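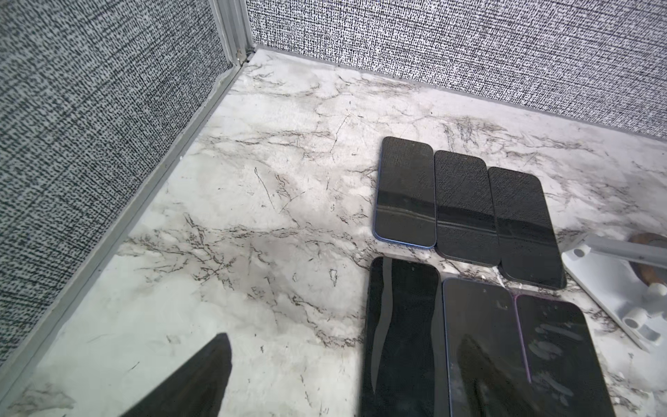
A marble-patterned floor between walls of speckled gray fabric.

CLESDALE wants you to check your own blood pressure, and it says the numbers back it up. Some of them do.

The town's health service launched its Know Your Numbers drive in March, promising to reach adults who haven't had a reading in years. Posters went up in bus shelters, self-check machines went into two pharmacies and the library, and a slogan went on the side of a van. Now the first results are out, and the service is calling them "a huge success for local hearts."

According to its own summary, 2,085 people used the machines. That sounds like a lot until you read the small print. The figure is for readings, not people, and anyone who followed the on-screen advice to sit quietly and try again was counted twice. The service confirmed this when asked, but said the total was "still a fair guide to interest."

Roughly 600 of those readings came out high. What happened next is harder to pin down. Users were handed a slip telling them to call their doctor, and no one has kept track of how many did. Family practices in the Lekeck end of town, where heart disease rates have long been the worst, say they noticed no rise in calls.

There is also the matter of where the machines are. None is in Lekeck. The closest is at the Chowdhury pharmacy, two bus rides away for most residents and shut by 6 p.m. A service spokesperson said the sites were picked for "footfall and visibility."

The machines are supplied by Fandico, which also sells a $500 home version. A discount code for it is printed at the bottom of every slip, right under the advice to see a doctor. The company says the code is there as a convenience. The health service says it gets no cut of any sales, and that it did not pay full price for the machines either - though it would not say what it did pay.

None of this makes checking your blood pressure a bad idea. High pressure often has no symptoms, and a reading takes a couple of minutes. Doctors generally want more than one before they diagnose anything, so a single high result at a pharmacy is a reason to book a proper check.

The service plans to run the drive again next year with more machines. It has not said whether Lekeck will get one, or whether anybody will be following up on the slips.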